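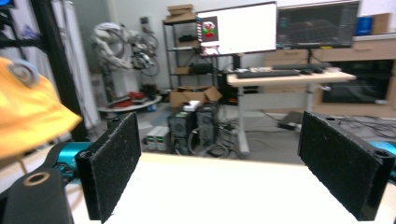

Felt pads on a handheld gripper: worth it, or am I kidding myself?
Shared Workshop Builds > Grippers and End Tools
16 replies

gerrit_o
Original poster
Posts: 212

Build log, part four. For anyone who skipped the first three: it's a two-finger hand tool with a camera on it. You carry it around, squeeze the fingers on things, and record what the camera sees. Later on the recordings are supposed to teach an arm to do the same job. Fingers and bracket are black, the gripper parts behind them are teal, and that's only because that's what was on the spool.

The change this month is the inside faces. I had bare plastic and it let go of anything smooth. Now both fingers have black felt stuck on. Next job is yellow cloth, folding and hanging, the kind with a grommet in it.

I'd like opinions on the felt before I glue up a second pair. So far it's on with double-sided tape.

Mokov
Posts: 79

Felt is what you put under chair legs so they slide. Why would you want that on a gripper?

Also, you can already see lint on the left one. Give it a week of handling cloth and you'll have a lint roller with a trigger.

gerrit_o

It's squashy, so it fills in around the thing. Bare plastic touches at two points and the piece spins. I agree on the lint.

Mokov

Squashy and grippy are different things. Thin rubber sheet is squashy too. Did you test them side by side or did you just like how it felt in your hand?

gerrit_o

No side by side yet. I did 58 pick and place tries with the felt and it seemed better than before. I didn't write down the drops for the bare plastic, so go ahead, yell at me.

Mokov

So you have 58 tries of one thing and a memory of the other. I'm not yelling, but "seemed better" is how my garage filled up with parts I don't use.

petronella_n
Posts: over 212, I stopped looking

I'll stick up for the felt a little. On cloth specifically it isn't bad. Fibers catch on fibers. On a glass jar I'd never use it. If Gerrit's whole job is fabric then Mokov is arguing about the wrong object.

My complaint is the color. Black fingers, black pads, and a camera that has to work out where the pad ends and the object starts. Try that with a dark sock. You've got a pale tabletop, and that helps you on the bench, but you told us in part two you want to use it all over the place.

Humov

Petronella, I don't buy the color thing. The fingers are always in the same part of the view. Anything learning from it will sort that out in no time.

petronella_n

They aren't in the same place, though. They open and close. That's the whole point of them. And both of these are leaning in a bit in his picture. If that lean changes every time he bumps it, you've got a new tool every afternoon.

gerrit_o

The left one does lean. I thought that was the lens.

Mokov

Some of it might be the lens. Take the camera off and put a square on it. Don't guess.

Humov

Fine, I'll give you the bumping. Still think black is OK.

unathi_h
Lurker mostly

Can I ask the rude question? What's the end goal at home? I've read four parts of this and I still don't see a robot folding anything. I see a person holding a clamp and folding something slower than they'd do with their hands.

gerrit_o

Not rude. The end goal is the white arm in the back. It sits there curled up most of the time and I want it to earn its floor space. Right now I can move it by hand-written moves and they break as soon as the cloth lands an inch over.

unathi_h

And how many recordings before it folds one towel?

gerrit_o

Don't know. People quote all sorts of numbers.

Mokov

People quote the number that they stopped at.

ayanda_z
Posts: 16

Been through a build like this at the Pola workshop, with a different finger shape. Some practical stuff, for what it's worth.

Double-sided tape will creep. The pad slides down the finger a hair at a time and you won't spot it until old recordings and new ones don't match. Contact cement, thin, on both faces, and leave it overnight under a clamp.

Cut your spare pads at the same time from the same piece. When one goes fuzzy, change both.

I'd put something light on the very tip only. A dab of off-white paint pen is plenty. That gets you most of what Petronella wants and Humov can pretend it isn't there.

And get those cables off the floor before you go walking around holding a thing and looking at the thing. I went down hard over one. The elbow still clicks.

gerrit_o

Cables: fair. Johannes has been on at me about the same cables. He shares the room and he's the one who has to step over them to get to the desk.

johannes_oosthuizen

I've stepped over them since August. I would like it noted that I offered to buy the cable covers.

Mokov

Back to the pads. What would change my mind is cheap. Same cloth, same table, same person, three sets of fingers: bare, felt, rubber. Sixteen lifts each. Write down every drop, even the ones you think were your own fault. Mostly those.

petronella_n

Mix up the order too. If he does felt last he'll be good at it by then.

Mokov

Yes, that. I should have said that.

gerrit_o

OK. I have rubber sheet left over from the Mthembu pump job, should be close to the same thickness. I'll square up the left finger first, then run the three sets mixed. Drops get written down as they happen. No glue until it's done.

Humov

My money's on felt for the cloth.

Mokov

Mine's on no difference anyone could measure with sixteen lifts. But at least there'd be a sheet of paper with numbers on it.

unathi_h

Then do more than sixteen?

Mokov

He can do as many as he likes, it's his wrist.

gerrit_o

Doing 58 again, so it lines up with the first batch. Split over a few evenings. Will post the sheet in part five, drops and all.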